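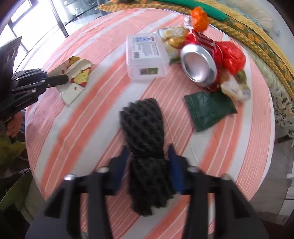 Tricot anthracite sur nappe à rayures corail et blanches

Rechercher dans les tickets Mots-clés OK Recherche avancée

Ondari : les doubles pages s'inversent à l'export en sens de lecture japonais
Ouvert en mars par Amerley Nartey
Statut : résolu

Bonjour à toute l'équipe !

D'abord merci pour Ondari 7, c'est un bonheur. J'ai monté dessus tout le premier tome de Mornitz (96 pages, un manga de cyclisme avec des fantômes, oui oui, et c'est Tetteh Ansah qui dessine) et le nouveau chemin de fer m'a fait gagner un temps fou. Les vignettes qu'on attrape et qu'on glisse d'un chapitre à l'autre, j'en rêvais.

Mon souci : à l'export PDF en lecture droite à gauche, deux doubles pages sortent à l'envers. La moitié gauche du dessin se retrouve à droite, et inversement. Le vélo de l'héroïne a donc la roue avant derrière elle, ce qui est très fantôme mais pas dans le scénario. À l'écran dans Ondari, tout est parfait. Les autres doubles pages du tome sortent bien.

Ce que j'ai déjà essayé :
- redémarrer, vider le cache des aperçus
- réimporter les deux planches depuis les fichiers de Tetteh
- exporter le chapitre seul : même résultat
- exporter en lecture gauche à droite : là, les deux doubles pages sont bonnes et tout le reste est faux, forcément

Les bulles, elles, restent à leur place. Du coup elles flottent au-dessus du mauvais décor. J'utilise la police Biwott pour les dialogues, je le précise au cas où.

Amerley

Réponse d'Obed Dankwa, support

Bonjour Amerley,

Un manga de cyclisme avec des fantômes, je veux le lire ! La police n'y est pour rien, les bulles sont sur un calque à part. Peux-tu ouvrir une des planches fautives, puis Planche > Propriétés > Origine, et me dire ce qui est coché sous « Ordre des moitiés » ? Regarde aussi la même chose sur une double page qui sort bien, pour comparer.

Si tu peux joindre le journal d'export (Aide > Journaux > Dernier export), c'est parfait.

Obed

Réponse d'Amerley Nartey

Alors ! Sur les bonnes : « Hérité du projet ». Sur les mauvaises : « Fixe, droite puis gauche ». Je n'ai jamais touché à ce menu, je ne savais même pas qu'il existait. Journal joint. Il y a une ligne « half order override » qui revient pour chacune.

Tetteh me dit que ces planches-là, il les avait d'abord livrées coupées en deux fichiers pour la prépublication dans le fanzine Usine, et que je les avais recollées avec Assembler. Je l'avais complètement oublié.

Réponse d'Obed Dankwa, support

Voilà notre coupable, merci à Tetteh ! Assembler note l'ordre dans lequel on lui donne les fichiers et fige cet ordre sur la planche. À l'export droite à gauche, Ondari applique le sens du projet par-dessus, donc l'inversion se fait une fois de trop. L'aperçu, lui, ignore le réglage, d'où l'écran impeccable. Et comme le réglage est attaché à la planche, remplacer l'image ne le change pas.

Pour corriger :
1. Sélectionne les planches concernées dans le chemin de fer.
2. Planche > Propriétés > Origine > Ordre des moitiés > Hérité du projet.
3. Fichier > Reconstruire les planches.
4. Relance l'export complet, en laissant « Réutiliser les pages inchangées » décoché.

Ne saute pas l'étape 4, sinon il te ressort les anciennes pages. J'ai transmis à Akua Agbeko côté développement pour que l'aperçu tienne compte du réglage.

Réponse d'Amerley Nartey

ÇA MARCHE ! La roue avant est devant ! J'ai feuilleté le PDF en entier, toutes les doubles pages sont dans le bon sens et les bulles tombent pile. Teresa Stępień, qui relit pour nous, a vérifié de son côté avec une autre liseuse, pareil, tout est bon.

Petite suggestion au passage : un pictogramme sur la vignette quand une planche a un ordre fixe, ce serait génial. Je l'aurais vu tout de suite.

Merci mille fois Obed, je file préparer la couverture !

Note d'Akua Agbeko, développement

Reproduit avec un projet vide et deux fichiers passés par Assembler. L'aperçu sera corrigé dans la prochaine mise à jour. J'aime beaucoup l'idée du pictogramme, je l'ajoute à la liste des demandes. Ticket fermé, à rouvrir si le problème revient sur le tome suivant.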